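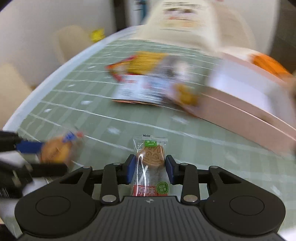 Plesum's hand-held gripper kit is sold in pairs and aimed at firms that want handling data from ordinary tables and ordinary goods. Cokdale, which distributes it from Gerncombe, quotes 1,416 pounds a pair, with software by Rocha included.

Each unit has two fingers on a linkage, with blue pads on the inner faces. Thin film packets are the hard case: grip too lightly and they slide, too firmly and the contents crack. On wrapped sweets we logged 200 picks with the July firmware and 87 with the current release. The newer version closes more evenly, though glossy wrappers still upset the width reading now and then.

Setup took 18 minutes - most of it pairing the left unit. Spare pads are sold separately, and the manual gives no figure for their working life. Orders open on 18th September.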